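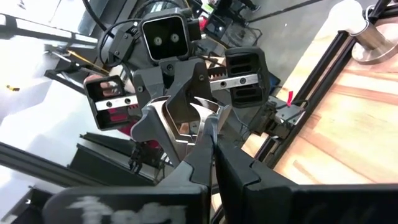 Figure 3. View from one gripper towards the other, its pads spread wide, at the Brostell open day.

4.2 The open day as evidence

Brostell's handout gave 1282 handovers attempted in June and 579 completed without help. On the Wednesday we attended, the hosts picked the tasks and the order in which they were shown. We were not allowed to move anything on the table. Figure 3 shows how close the two grippers work, but a single view says little about reliability. The Postma visit raised the same doubt. We therefore leave the demonstration out of Table 2 and ask for 100 runs with objects chosen by the visitors.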